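Compte rendu de la réunion de l'atelier cuisine, mercredi 22 janvier 2025

Présents : Aarti Lodhi, Oldřich Halás, moi-même (à la plume, comme d'habitude), et les gens de la salle Todcombe qui nous ont rejoints pour le café.
Excusée : l'équipe du Cotik, coincée par sa livraison.

Bon, on a commencé en retard, il fallait d'abord retrouver la clé du placard du fond. Je reprends dans l'ordre, enfin presque.

1. Les comptes
Il reste 1044 euros en caisse après l'achat des étagères. Aarti voulait garder une réserve pour la hotte, Oldřich préférait qu'on change le robinet tout de suite. On a discuté longtemps (trop, à mon goût !) et on a voté le robinet. Devis Vurance accepté : 113 euros, pose comprise.

2. Le rangement
Les tiroirs débordent, tout le monde est d'accord là-dessus. Les couteaux passent dans le tiroir du haut, les moules descendent à la réserve, et les ustensiles en bois auront leur bac à eux. Aarti fait les étiquettes. Je demande juste qu'on arrête de ranger les fouets avec les torchons, merci d'avance.

3. Les repas de janvier
Le menu Trnka est reconduit, soupe et brioche. Oldřich s'occupe des courses avec sa voiture. Pour la vaisselle on fait comme la dernière fois, premier arrivé, premier à l'évier.

4. Divers
La nappe à carreaux a disparu depuis le goûter. Si quelqu'un l'a emportée pour la laver, qu'il me fasse signe !

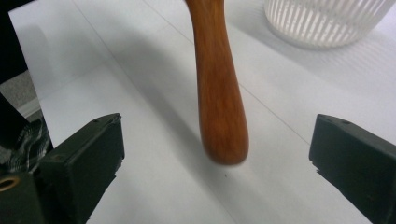
5. L'entretien du bois
Dernier point, ajouté en fin de réunion : on huile les manches avant de remplir le nouveau bac. Oldřich apporte l'huile et les chiffons, moi je couvre la table. Aarti aimerait qu'on n'utilise aucune teinture, et je la suis complètement : un long manche brun orangé comme celui-ci, avec ses veines rougeâtres et son bout bien arrondi, ce serait dommage de le foncer. On ponce donc très légèrement, seulement là où ça accroche, et on laisse sécher toute la nuit. Rendez-vous samedi à 10 h, prenez un tablier, et pensez à rapporter les cuillères que vous avez encore chez vous.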